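Desk Drawers and Small Storage, May

These are from the small storage part of our desk clear-out. The whole job covered 19 boxes and trays, up to 15 inches wide, and most of them will go back on the shelves at Pirden when the sorting is finished. Bezawit Berhe kept the list and Kamran Mousavi did the labels. 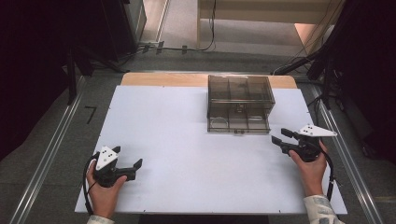 Smoky-gray plastic box with a pull-out drawer, on the white board. Divided compartments, small handle at the bottom of the front.

The tinted boxes are good for clips, spare keys and stamps. They do hide dust better than the clear ones, but it is harder to tell what is inside, so put a label on the drawer front. We wipe ours with a damp cloth and a drop of dish soap. Skip the scouring pad, as it leaves marks on this kind of plastic.

The larger trays will be added to the Jarden page.

Comments (3)

Tsehay Yimer
Does the drawer come all the way out? Mine has a stop at the back.

Kamran Mousavi
Yes, lift it a little as you pull.

Mebrat Birhane
I keep sewing needles and bobbins in one like this. Would like to see the trays too.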